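My grandfather never talked about the Navy, so I went looking for him on paper (big mistake, there goes my November!). The ship's log ran to 2,125 pages and I read every one of them at my kitchen table, with a lot of coffee.

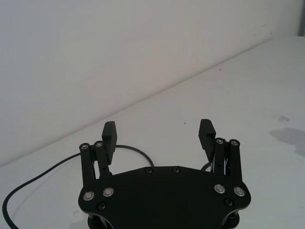

Mi-kyung Hwang
Contributing Writer

He joined the destroyer Halldale as a signalman at 20, and by the next spring he was standing night watches off Prirach. The log is mostly weather and fuel. Then one morning there's his name, spelled wrong, commended for reading a lamp signal through fog at nearly 60 yards from a ship that was about to hit them. I got up and walked around the block after that one!
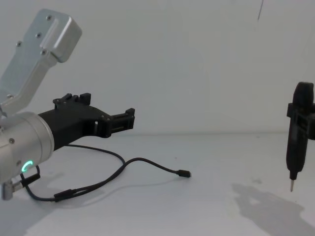 Did he stay in after the war?

Only for one more cruise. He left as a petty officer first class, came home, and took a job at the Trotex mill, where he met my grandmother in the payroll office.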